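ok thread time. I have been chewing on the parish merger thing since Monday and I need to put it somewhere

background for people who don't follow Catholic stuff: our diocese is folding 7 parishes into 2. They call the new ones "families." The plan has a consultant name on it too, Dirkance, which sounds like a cough syrup

my parish is Lotstead. Small. On a good Sunday maybe 300 people across all the Masses, on a bad one you could fit us in the choir loft

I'm not going to argue the numbers. There aren't enough priests. Everybody over the age of ten can see there aren't enough priests. Our guy says Mass in three towns and eats dinner in his car

what I want to argue about is the theology, or the lack of it. I read the whole plan, all the appendixes. The word "sacrament" is in there four times. "Footprint" is in there way more than that

a parish isn't a branch office. Canon law calls it a community of the faithful, stably constituted. A community. The building comes after, the boundaries come after, the people are the thing that gets named

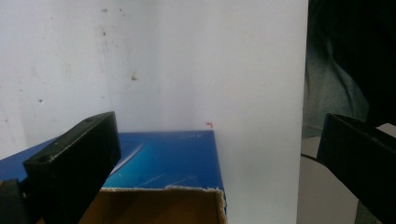

so when you merge two of them you're doing something to a people. Maybe you have to! But say it like that. Say "we are asking you to stop being this and start being something else and we know that's a kind of death"

we have a whole religion about that. We have words for death and what comes after. And the letter they read from the pulpit said "transition timeline"

somebody replied already that I'm being sentimental about a building. Fair question so let me try

the building is ugly. I'll say it. Carpet in the sanctuary, the organ wheezes, the heat comes on during the homily and sounds like a truck. I would not cross the street to look at it

but my grandmother's funeral was in it. And my kids went under the water in it. If you believe matter matters, and Catholics do, bread and oil and water and all that, then you can't turn around and say place is nothing

you can say place isn't everything. Ok. Agreed. That's a different sentence

the other church in our "family" is Garba, across the river. Bigger, newer, parking lot. Spanish Mass at noon that is packed to the doors, while our 11 has whole pews with just hymnals in them

and here is where I have to be careful bc some of the anger at my parish is not about theology. Some of it is folks who don't want to be the ones who drive. Some of it is worse than that

I heard a man say in the parking lot "so now we're guests in their church." Their church. Sir it's the same church. It says so in the creed, you said it out loud like twenty minutes ago

one, holy, catholic, apostolic. I've been saying it since I was six and I don't think I ever once had it cost me anything

that's been bugging me all week actualy. I can quote canon law about my stable community and it might just be a fancy way of saying I like my pew

so I went. Drove over to Garba for the noon Mass. My Spanish is bad. I got the Our Father and the sign of peace and the rest I followed by the shape of it

which you can do!! That's sort of the entire point of a liturgy. You know where you are. Kneel when they kneel

a lady handed me her songbook opened to the right page and then sang the whole thing from memory, loud, two kids hanging off her

nobody welcomed me from a microphone, thank God. I hate that 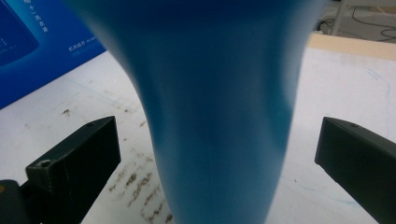
anyway coffee after, much better than ours, and I asked a couple people what they think about the merger. They're worried too. They think WE are going to show up with all the money and all the committee seats and move their Mass to 8 am

had not crossed my mind. Not once. I had us down as the victims here start to finish

and they aren't wrong to worry, the draft schedule has the Spanish Mass with a little asterisk next to it. "Subject to review." Ours has no asterisk

(if anyone from the chancery reads this: lose the asterisk. Costs you zero dollars)

ok so what do I think. Three things, not in order

the bishops should quit hiring this stuff out. Or hire it out for the roof and the boiler and the insurance, sure, and then write the letter yourself. With your own hands. People can take bad news from a father, they can't take it from a slide deck

also this is where "synodality" is either real or it isn't. We had listening sessions. I went to both. Sticky notes on a wall. Then the plan came out and it was the same plan as the leaked one from before the sticky notes

you can't ask people what the Spirit is saying and have the answer printed already. I'd rather they hadn't asked. I mean that

third one is for us in the pews and I like it least. I don't think I get to grieve my parish as if the folks across the river are the thing that killed it. They're losing something too and they've had less say at every step

someone is asking if there's an appeal. Yes, you can write the bishop and ask him to take back the decree, and if he won't, it can go to Rome. The window is short, days not months. Talk to a canonist, not to me, I teach middle school

there's also a petition going around, it's on Irnomico, roughly 300 names last I looked. I haven't signed. I might. I don't love that the first line says "save OUR parish" in caps

would sign one that had both parishes on it. If someone at Garba wants to write it with me my DMs are open, seriously

no idea how they're naming the new one btw. They said we get to vote on a saint. I want one who lost a few arguments

more replies than I can get to, heading to pick up kids. Be nice to eachother in here

oh and one last thing, to the person who said just go to the megachurch by the highway, they have a cafe. lol. no. I'm stuck with these people, it's in the creed

will post again if they change the schedule. Asterisk watch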